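Minutes of the Working Group on Practice Standards for Household Manipulation, Clatasthorpe, Sep 1, 2024

**Present:** Eimear Ní Mhurchú (chair), Ilango Kaimal, Si-eun Cheon, Gun-woo Hyun
**Apologies:** Sumeya Woldegiorgis (written comments received and circulated)
**Minutes:** Gun-woo Hyun

## 1. Minutes of the July meeting

The minutes were approved with one correction. Under item 4, "the operator shall log" should read "the operator or the supervising engineer shall log."

## 2. Matters arising

2.1 Mr. Kaimal reported that the glossary has been merged into the main draft. The terms "trial," "run" and "episode" had been used interchangeably in sections 3 and 5. The draft now uses "trial" throughout.

2.2 The request from Drirnov for a separate annex on mobile bases was held over. The chair will write to them once the scope clause is settled.

## 3. Section 5: Simulated trials before hardware trials

3.1 Ms. Cheon introduced the revised section. The main change is in clause 5.2, which requires a new task to complete 200 simulated trials under its final settings before any trial on hardware. The earlier draft left the number to the site. Comments from Onyshchenko had asked for a fixed minimum, and the group agreed in principle.

3.2 Mr. Kaimal asked whether a change of gripper should reset the count. After discussion it was agreed that any change to the gripper, the arm mounting or the control rate resets the count in full. A change to wall or floor finishes does not, provided that the change is recorded.

3.3 The group considered clause 5.4, on the layout of simulated rooms. Ms. Cheon drew attention to objects placed on top of furniture within the working area, such as the open laptop and the small vase on the cabinet in the Ilta room. The present text speaks only of "the target object." It was agreed that every loose item on the furniture being worked on shall be listed in the trial record, whether or not the task involves it, and that contact with a listed item shall be logged as an event.
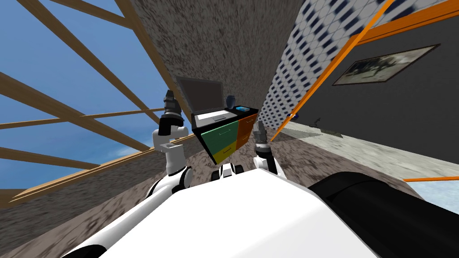
## 4. Camera pose and review of recordings

4.1 Ms. Woldegiorgis's written comments proposed that the camera pose be stored with each recording. She noted that reviewers working from a tilted view had disagreed about which way a drawer front was facing. The proposal was accepted.

4.2 Mr. Hyun asked that reviewers also be given one level reference view of the room at the start of each batch. Ms. Cheon considered this useful but was concerned about storage at the smaller sites. Agreed as a recommendation ("should") and not as a requirement ("shall").

4.3 Of the 227 review forms returned in the pilot, a number had been signed without the reviewer's comments box being filled in. The chair reminded members that a blank box is not to be read as "no comment." The form will be amended so that the reviewer must enter either a remark or the word "none."

## 5. Stop conditions

5.1 The text of clause 6.1 was accepted without change.

5.2 Clause 6.3, on unplanned contact between the two arms, was discussed at length. Mr. Kaimal favored an immediate stop in all cases. Ms. Cheon preferred a force limit — she regarded light contact as normal in two-arm work. No agreement was reached. Both wordings will go out for comment, marked as options.

5.3 It was agreed that simulated trials shall use the same stop conditions as hardware trials. Any site that relaxes them in simulation must state this on the first page of its report.

## 6. Retention of records

Simulated trial records shall be kept for 2 years, or until 2000 further trials of the same task have been logged, whichever is later. Mr. Kaimal asked that his preference for a longer period be noted.

## 7. Actions

- Ms. Cheon to redraft clauses 5.2 and 5.4.
- Mr. Kaimal and Ms. Cheon to supply their wordings for clause 6.3.
- Mr. Hyun to amend the review form.
- Chair to reply to Ms. Woldegiorgis and to Onyshchenko.

## 8. Next meeting

Date to be set by the chair once the comments on clause 6.3 have been received.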